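Welcome back, everyone, and a gentle start today: volume, and mostly the volume of things that get narrower as they go down. Have your notes on similar triangles beside you, as we shall lean on them twice.

## 1. Where we left off

Last time we found the volume of a prism by taking the area of the base and multiplying by the height. It works because every slice you cut parallel to the base is the same size as every other slice. Once the slices start shrinking, that simple rule gives an answer which is far too big, and we need something a little cleverer.

For a cone with base radius *r* and perpendicular height *h*:

**V = ⅓πr²h**

Please do write the word "perpendicular" in your own notes, in large letters if need be! Every year a good half of the lost marks come from people using the slanted edge instead.

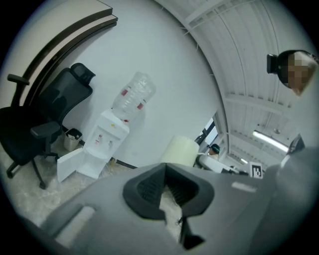 A frustum is what remains when you slice the top off a cone with a cut parallel to the base (or the tip, if you have turned it upside down). Plant pots are frustums, near enough, and so are lampshades and most buckets. Plenty of everyday shapes are only roughly so: the dark funnel-shaped opening in the photograph has thick rounded rims, so before doing any sums you would have to decide whether your radius runs to the inside of the rim or the outside. I would take the inside if I wanted to know what it could hold. Whichever you choose, say so in your working.

## 2. The frustum formula

Let the larger radius be *R*, the smaller radius *r*, and the perpendicular height *h*. Then

**V = ⅓πh(R² + Rr + r²)**

You can get this by taking the volume of the whole cone and subtracting the small cone that was cut away, using similar triangles to find the missing height. Do try it once by yourself. It takes most of a page and the algebra looks dreadful in the middle, but it tidies up beautifully at the end.

A quick check I am fond of: put *r* = 0 and you are back to the cone. Put *r* = *R* and you have a cylinder.

## 3. Worked example

A hopper has *R* = 9 cm, *r* = 3 cm and *h* = 7 cm.

- R² + Rr + r² = 81 + 27 + 9 = 117
- V = ⅓ × π × 7 × 117
- V = 273π cm³, or 857.7 cm³ to one decimal place 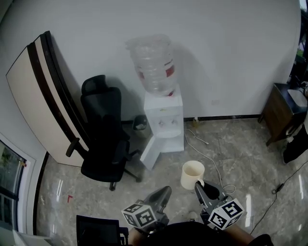

Notice that I kept π in until the very last line. If you round early, the small error gets multiplied along with everything else, and you can end up a whole cubic centimetre adrift without having made a single mistake in method.

## 4. To try before January

1. Find the volume of a cone with radius 5 cm and perpendicular height 12 cm. Leave π in your answer.
2. A cone has volume 2000 cm³ and radius 10 cm. Find its height.
3. Derive the frustum formula from two cones, showing where you used similar triangles.

Bring question 3 even if it is half finished, and we can untangle it together.

Xiaoqing Shi
28 December 2023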